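GUDBY VUELVE A PATROCINAR A ALLAR: MÁS LOGO QUE NOVEDADES

26 de septiembre de 2022

Gudby Recambios renueva con Allar Competición para la próxima temporada de turismos. El comunicado habla de «un paso adelante» y de «ambición compartida». Leído dos veces, el paso adelante consiste en que el logotipo pasa de las aletas al capó.

Del dinero no se dice nada. Del coche, poco: seguirá siendo el Saragih de siempre, con 379 caballos según la ficha del equipo, cifra que ya figuraba en la presentación anterior. Entonces también se prometió luchar por el podio y el año se saldó con 74 puntos y un séptimo puesto final, a casi 300 del campeón. La rotura de la caja de cambios en Skernville, en julio, explica una parte. El resto se explica solo viendo las tandas de clasificación, donde el coche nunca encontró ritmo con neumático nuevo.

Allar asegura que ha rehecho el eje trasero. Puede ser. Lo mismo nos contaron antes de la carrera nocturna y el coche siguió comiéndose las gomas a partir de la vuelta 7. Tampoco se confirma el segundo piloto, aunque el texto menciona dos veces «nuestra pareja», y los socios que ya han pagado el pase de paddock algo querrán saber. 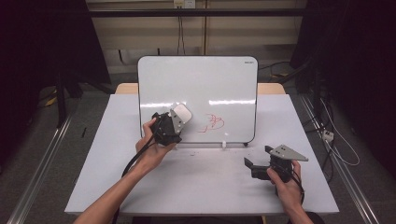 ¿Habrá test antes de que acabe el año?

El equipo habla de una jornada en Skernville, sin fecha y pendiente de que el circuito confirme la pista.

Las camisetas con el logo nuevo, en cambio, ya se pueden reservar.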